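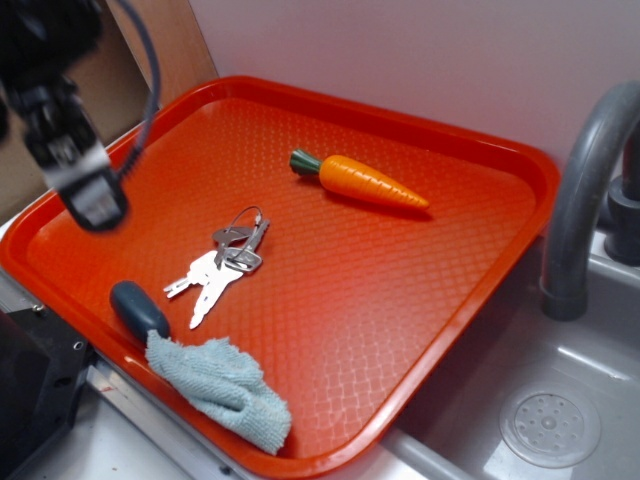

Handout 4: House rules for tabletop manipulation

Read this before your first bench session. It is shorter than the risk assessment and has better jokes, though the risk assessment is the one you have to sign. The session on Friday assumes you have read both, and the arm will assume nothing at all, being an arm.

1. Where rules come from

There are two sorts of rule in this course. The first sort exists to keep your fingers attached. Those come down from the safety standards, by way of the department, and we do not discuss them, we follow them. The second sort exists to keep your results worth having. Those are ours, they were mostly written after something annoying happened, and you are welcome to argue with them once you have finished the module.

Students tend to take the first sort seriously and treat the second as fussiness. Please be fussy. In a normal year we lose more work to a badly written object list than to every hardware fault put together.

2. Before the arm moves

Walk the envelope. Trace the furthest reach of the arm with your eyes, then with your hand while the power is off. Anything inside that volume is either part of the task or in the wrong place. Your coffee is in the wrong place.

Check the cable. It should have enough slack for the whole planned motion and not so much that it can hook a tap, a rim or a colleague. Move the wrist to both ends of its range in slow mode and watch the cable, not the gripper. Everybody watches the gripper.

Find the stop button and say where it is, aloud, to your partner. You will feel silly. Do it at the start of every session, including the second one of the day.

Set the speed limit. For all student work on the Issahaku bench the cap is 28 per cent of rated joint speed. The number was reached after a long argument and there is no point in reopening it. If your task can't be done at 28, it is the wrong task.

3. The object list

Every trial starts with a written list of what is on the work surface. Write it before you look at the camera view, then compare the two. Where they disagree, the list is usually wrong, and you want to know this before trial one and not after trial 80.

Names must be plain and must stay the same throughout. If it is "cloth" in the first trial, it is not "towel" in the second and "fabric item" in the third. The Jidlow logging sheet has a fixed column for this. It will accept any nonsense you type, so the discipline has to come from you. 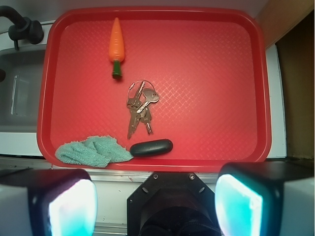 Choosing objects is the part students rush, usually by emptying a drawer. A good set makes the gripper deal with different kinds of trouble. A toy carrot is a kind object: rigid, one piece, with a clear long axis, and you can tell from the wrist which way it is pointing. Keys on a ring are much less kind. The blades cross over one another, they share a ring, and a grasp on one key is a bargain with all the others. Cloth is worse again, as it has no shape of its own to plan around. Then there is the smooth black oval, which is the sort of thing that gets logged as "black thing" and causes a row in February when the data are written up. Agree on a name and put it in the list.

4. Rules for the surface

Use a tray with a raised rim. A dropped object then stays more or less where the camera can find it. Remember that the rim is also an obstacle, and put it in your collision model at its real height, measured with a ruler.

Note where the tray sits in relation to its surroundings. If any part of it overhangs something, a sink basin for instance, write that down and keep downward pushes away from the unsupported part. A tray is a lever if you let it be one.

Look for glare. Shiny plastic with a textured floor will give you bright patches, and these shift as the wrist moves. Record which lights are on. "Normal lighting" is not a record.

Things that hang over the rim count as being on the tray. We spent most of an afternoon on this one. A cloth draped over the edge goes in the list, with a note saying so.

5. During a trial

One person drives, one person holds the stop. These are never the same person, however short-handed you are.

Hands stay out of the envelope while the drives are live. If an object needs straightening, stop, confirm the stop, reach in, reach out, confirm again. The whole business takes 7 seconds. I have timed it, and I have also timed the accident form.

Do not help. If the gripper is about to miss, let it miss. A nudged object makes a false success, and a false success does more damage than an honest failure, since you will go on to build things on top of it.

Call the outcome when the arm has come to rest, using the definitions on your sheet. "Nearly" is not an outcome.

6. After a trial

Log first, reset second. Memory is poor and gets worse with each repeat.

Return the objects to the positions set out in your plan. If the plan calls for random positions, use the Fluvance placement script. People are dreadful at random: left to themselves they put everything in a tidy fan with the nicest object at the top.

Abandoned trials are still trials. They go in the log with a reason. A set of results with no failures in it will be marked as fiction, and fiction is a different department.

7. What you hand in

The object list, as written at the time, crossings-out included.
The trial log, complete and in order.
A sketch of the envelope with the tray, the taps and any other fixed objects marked.
One page on which house rule you would change, and what would go wrong if we let you.

The last item carries 2 marks and is the only part I look forward to reading. Last year's best answer got the Bandeck checklist cut from two sides to one, so it is worth the effort.

Reading for next time: the section of the course pack on force limits, up to the table. You can skip the table. We will be making our own, and it will disagree.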